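Simulation Notebook, Litance Project
Entry for November, afternoon session
Recorded by: Minttu Nieminen

Purpose of session: to continue gathering episodes for the door-approach task in the Rorstead simulator, and to review the colour and texture variants before the next training run of the policy. Work resumed at 1:40 p.m. on the second workstation, the first being occupied by the Niltine export.

The collection stands at 1,395 episodes. Of these, 95 were set aside under the existing rule on incomplete action logs and will be held in a separate folder until the logging module has been reviewed. They are not to be deleted. Variant 39 was opened for inspection at the start of the session. Colleagues had asked whether the dark tile finish should be kept, given the strong regular pattern it places behind the door.

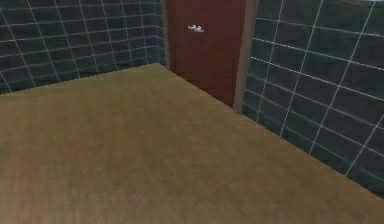
Page last modified: November, 4:25 p.m. by mnieminen

Variant 39 pairs the green tile with the tan floor and the red door. The white handle separates well from the door colour, even at the present resolution. The grout lines bow noticeably on the nearer wall – this should be compared against the lens settings before any change is made to the tile texture itself. There is no baseboard along either wall in this view. The room specification should state whether that is intended across all variants.

Floor texture is soft in the foreground. I have left it as is. Sharpening was tried on an earlier variant and introduced shimmer between consecutive steps, to the detriment of the depth estimate.

Decision: variant 39 is retained in the training pool. The Mustonen split remains unchanged, and no variant is to be moved between training and evaluation without a note in this book.

Outstanding:
– Confirm lens parameters with the Rorstead configuration file.
– Re-run 2 of the excluded episodes with verbose logging enabled.
– Ask the Niltine group which handle colours they have catalogued, so that the naming is consistent at both centres.
– Update the variant index.

Storage on the shared drive was checked at the close of the session and is adequate for the next batch.

Recent entries
Handle colour catalogue, first draft
Mustonen split: rules for evaluation rooms
Shimmer in sharpened floor textures
Action log faults and the exclusion folder
Litance workstation bookings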